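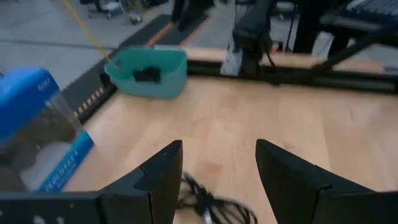
# The Drawer Where Cables Go

Kanako Matsuda moved to Flornstead with two suitcases of clothes and a moving box full of cables. She had not opened the box in the apartment before, and she didn't open it in the new one until August, when she needed a lead for an old pair of speakers and spent most of an evening pulling at a knot the size of a basketball.

When she had it apart she counted what was there. It came to 56 cables. She could name the device for 9 of them.

Matsuda now runs a sorting evening at Wada, a shared workspace near the Flornstead bus station, where people bring their boxes and go home with less. The method is simple and she doesn't claim to have come up with it. Everything gets untangled first. Then each cable is coiled by itself and laid on the table with space between it and the next one. Only then does anyone decide what to keep.

"People want to throw things out while it's still a knot," she says. "You end up cutting the good one to free the bad one."

Coiling takes most people longer than they expect. The usual habit is to wrap the cable between hand and elbow, which puts a twist in it with every turn. Matsuda teaches the over-under coil that stagehands use: one loop laid normally, the next one turned under, so the twists cancel out and the cable falls straight when it's thrown. On a short charging cable it makes little difference. On anything long or thick it does, and a braided jacket will show a bad coil right away by bunching up on the inside of the bend.

Then there is the question of what holds the coil together. Opinions run strong. Parviz Ranjbar worked for years in a theater's electrical department and uses zip ties only on bundles he expects to leave alone.

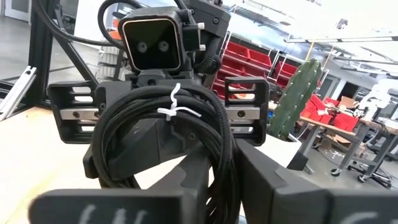 *Black braided cable in several loops, held at the top by a white zip tie.*

"If it lives in one place, fine, zip it," Ranjbar says. "If you're going to want it next month, you'll be going at it with scissors, and one day you'll nick the jacket." He also says most people pull the tie too tight. It should be snug enough to keep the loops from sliding and loose enough to turn with a finger.

For everything else he likes hook-and-loop strips, bought as a roll and cut to length. A 300-inch roll lasted him two years. Itsuki Aoki, who comes to most of the evenings, ties his with cotton string and sees no reason to spend money on the problem.

Sorting comes next. Matsuda goes by the ends. Two cables with the same connectors are laid side by side, and the one with the cleaner ends stays. Length matters too, and so does color, more than she used to think. A blue cable gets found again. A black one in a drawer with other black ones has to be pulled out and looked at every time, so she puts a paper flag on each of hers with the name of the device in pencil.

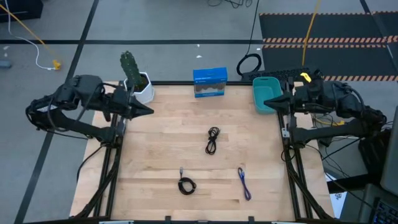
The containers are plain. Matsuda likes a small open bin for whatever is in use that week, and a lidded box for the rest. Deep bins are a mistake in her view. Coils stacked more than two high start to work into each other, and after a few months of digging the knot is back. Original packaging is worth keeping for things under warranty and for anything you might sell. Otherwise it takes up shelf space the cables could use.

Yasuo Mizuno, who keeps the books at Wada, brought in his late father's collection last spring. It filled three shopping bags. He kept a printer lead, two extension cords and a telephone cord he has no plans to plug in. The rest went to the electronics recycler on Trirko Street, which takes cable by the pound.

He has since started on the kitchen, where there is a drawer of chargers from phones the family no longer owns. He coils a few while the rice cooks and leaves them on the counter overnight. His daughter has already claimed the longest one.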